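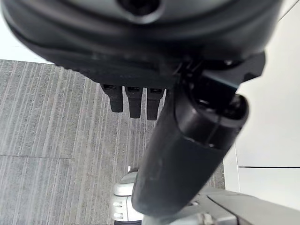 The gray stripe, light and dark streaks side by side.

I've had striped carpet in my workroom for years now and I get more questions about it than anything else on this site, mostly from people who have just moved in with some and aren't sure how to treat it. Stripes are forgiving about crumbs and lint (lovely!) and very unforgiving about a crooked vacuum line or a bleached spot. So this is how I do a full clean of a low, hard-wearing striped carpet, start to finish. Set aside a morning. I like to be moving furniture by 8:30 so I can have the windows open all afternoon.

What you'll need

A vacuum with a crevice tool
A stiff hand brush, nylon bristles
Two buckets
A stack of plain white cloths (old T-shirts are great, but white ones only, as dye can come off on the carpet)
Clear dish soap
White vinegar
A fan, if you own one

Step 1: Clear what you can

Move everything light out of the room. Heavy stuff can stay put, but slide some foil under the feet before you get anything damp – wood stain and rusty metal will both mark a wet carpet, and I have the orange ring under my bookcase to prove it.

Step 2: Vacuum with the stripes, then across

Go along the stripes first, nice and slow, overlapping each pass a little. Then turn and do the whole room again at right angles. The second pass always brings up more grit than I expect. Finish with one last light pass in the direction of the stripes so any marks the vacuum leaves run the same way as the pattern. Do the edges with the crevice tool. I used to skip the edges, and then I pulled a wardrobe out one September and saw the state of the baseboard line.

Step 3: Test your mix

My mix is 3 teaspoons of clear dish soap in a bucket of lukewarm water, and that's plenty. My neighbor Kamarul Hartono swears by a good glug and he spent a whole weekend rinsing, so measure it! Dab a little in a corner, wait ten minutes, and press a white cloth on it. If color comes off on the cloth, stop there and call a carpet cleaner. Wool carpet is a different animal too, so check the label or the paperwork if you have it.

Step 4: Spots first

Blot, don't scrub. Work from the outside of the spot toward the middle with a cloth that's damp and well wrung out. For coffee or tea I use 50 ml of white vinegar in 100 ml of water, dabbed on after the soap mix and then blotted off with plain water. Greasy spots usually want a second go with the soap. For anything dried on, loosen it with the brush, going along the stripe so you don't fuzz up the line where the two shades meet.

Step 5: The whole floor

Start in the corner farthest from the door (yes, I have trapped myself). Dip a cloth in the soap bucket, wring it hard, and wipe a patch as wide as you can reach. Follow right away with a clean cloth from the plain water bucket, then press with a dry one. Change the water when it goes gray. You want the carpet damp on top and no wetter than that, especially if it's glued down, where too much water can get at the adhesive.

Step 6: Dry it properly

Windows open, fan on, door propped. Stay off it in shoes. I leave the furniture out overnight, and if the weather's muggy I give it the full 36 hours before the heavy things go back. Then one more quick vacuum along the stripes to lift the pile.

A few extras

If you have carpet tiles, check that nobody has lifted one and put it back turned around. It happens a lot and it drives me up the wall.

Furniture dents come up with an ice cube. Let it melt in the dent, blot, and tease the fibers up with a fingernail.

I do the full clean twice a year and a proper two-way vacuum every week.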